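4. Home charging: first set-up

Last revised January 25, 2020, by Fathima Majumder, Tadwood EV Owners' Group

Read this section before you plug in the Erov wall charger for the first time. It replaces the quick-start card in the box, which makes the job look easier than most of our members found it. The card also promises a full battery every morning. Whether you get one depends on your car, your wiring and how far you drive, so treat that promise as advertising.

4.1 Before you start

You will need the charger's PIN (on the sticker under the cable hook), your home wifi password and a recent power bill. The charger must already have been wired in by a licensed electrician. Nothing in this section involves taking the cover off.

CAUTION: Do not run the charger from an extension lead or a double adaptor. If someone in an online forum tells you theirs has been fine for years, leave them to it.

4.2 Setting the charging rate

1. Switch on the charger at the switchboard. Wait for the light to stop flashing.
2. Open the Inside app on your phone and choose Add Charger.
3. Type in the PIN. The app is fussy about spaces.
4. Go to Settings, then Supply, and enter the maximum current written on your electrician's certificate. Don't guess and don't copy a neighbour's number.
5. Press Save, close the app completely and open it again. Check that the figure has stayed put. On older versions it sometimes went back to the factory setting without a word.

Note: The app will suggest "Boost" at this point. We have yet to see a clear explanation of what Boost does. Leave it off until you have a month of ordinary charging to compare it with.

4.3 Setting a schedule

Off-peak charging is where the savings are supposed to come from, and for some households they do. You have to be on a time-of-use tariff first. Plenty of people set a careful overnight schedule while paying the same flat rate at all hours, and then wonder why the bill hasn't moved. 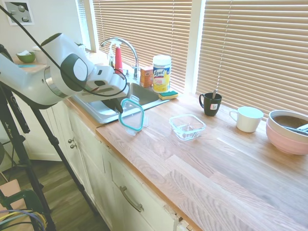
1. Find the off-peak hours on your power bill. Use the bill and ignore the hours the app fills in for you.
2. In the app, choose Schedule, then New.
3. Enter the start and finish times. Check them again when daylight saving changes, as the charger's clock doesn't always follow.
4. Set the charge limit. The default is 100 per cent. For everyday driving we use 78, which leaves some room at the top and still covers a normal week of errands. Your car's handbook has the final say.
5. Plug in the car. The light should turn amber, meaning it is waiting for the start time.

If the car starts charging straight away, it probably has a schedule of its own that is arguing with the charger's. Turn one of them off. We suggest keeping the charger's and clearing the car's.

4.4 About the savings figure

The home page of the app shows a running total called "You've saved". Biswas, who make the app, work this out by comparing your charging with petrol at a price they choose. One member's total passed $2,000 by September – a surprise to him, given how little he'd driven. You can change the petrol price under Settings, then Comparison, and you should.

For a figure you can trust, write down the kilowatt hours from the charger's own screen at the start and end of each billing period, and multiply the difference by the off-peak rate on your bill. Add anything you spent at public chargers. The app leaves those out.

4.5 If charging stops overnight

1. Look at the light before touching anything. Red means a fault; amber means waiting.
2. If it is amber, check the schedule and the charge limit.
3. If it is red, unplug the car, switch the charger off at the switchboard and leave it for 2 minutes.
4. Switch it back on and try again once.

CAUTION: If the red light comes back, or the plug feels hot to the touch, stop using the charger and call your electrician. Don't keep resetting it.

Cable care and outdoor covers are in section 5.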